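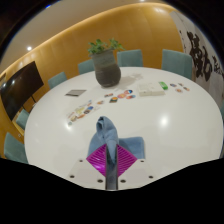

Grernora, Sunday, January 7, 2018

Forum > Around the House > Cleaning and Tidying

Blue cloth, white table – how do you all fold yours?

shojaei_fan
So we finally have the big round white table in the break room and I love it! It's so shiny, and with the warm yellow-orange wall behind it and the plant in its tall pot the whole room feels cheerful even in January. My question is about the cloths. I've gone all in on blue ones and I can't settle on a fold. Flat in quarters looks lovely for maybe an hour, then somebody picks it up by the middle and it's a twisted little peak again. What works for you?

mopandglory
Love that wall color! I do quarters, then in half once more. You get lots of clean faces to wipe with – when one side is grimy you flip to the next. Works great on glossy tops.

Tansy88
Quarters are too thick for me. I fold in half, then thirds, and stand them in a basket. Also, is that plant always on the table? I'd move it before wiping.

shojaei_fan
Always! I wipe right up to the pot and then slide it over. Takes 20 seconds.

pelican_kitchen
Going to disagree with the folding crowd. Scrunch it. A bunched cloth gets into the curve of the rim so much better and you don't fuss over corners. I worked at the Prallis cafe for 2 years and we scrunched everything.

mopandglory
But scrunching leaves streaks!! On a white top with light on it you see every single one.

pelican_kitchen
Only if the cloth is too wet. Wring it hard and go in circles from the middle out.

Tansy88
Circles on a round table, sure. I still go side to side and my table looks fine.

shojaei_fan
OK, I tried both after lunch. Scrunched for the crumbs and the sticky spots, then folded flat for a last pass, and the shine is gorgeous. Still folding in quarters for storage though, sorry Tansy!

Tansy88
Thirds forever.

mopandglory
What's the plant, by the way? Those leaves are so bushy, I want one for my desk.

shojaei_fan
No idea, it came with the room! I'll ask on the Flomine plant board and post back.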